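Film Evening Class – Week 8 Handout
Oona Honkanen, August

Hello again, everyone, and thank you for being so patient with the projector on Thursday! We only got through the first half of Palis, so I've put the rest of what I meant to say down on paper, and you can read it with a cup of tea.

1. Small parts that stay with you

We talked about the lodger, who is on screen for almost 24 minutes and still feels like the person the film belongs to. Look at how often the director holds on her while somebody else is talking. She listens, she fiddles with her sleeve, and we start guessing at what she knows (half of you guessed wrong, and so did I the first time).

The kitchen argument is the one to watch twice if you can. It's played very quietly, with long gaps, and the actors keep up their ordinary chores all the way through. Try it once with the sound off and jot down when you think the mood turns.

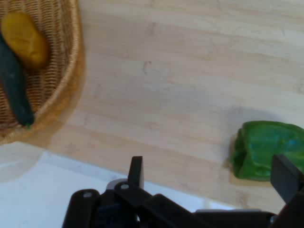
2. Comparing it with Tolentino

Tolentino has nearly the same story, two sisters and a house to be sold, but it's played for laughs and cut much faster. I'm fonder of it than the critics were – do argue with me.

For next time

Please watch the opening of Drorkar, up to the ferry, and bring half a page on whichever supporting player caught your eye. Spelling doesn't matter a bit.

3 comments | Share
Contact the tutor | © Oona Honkanen | Back to top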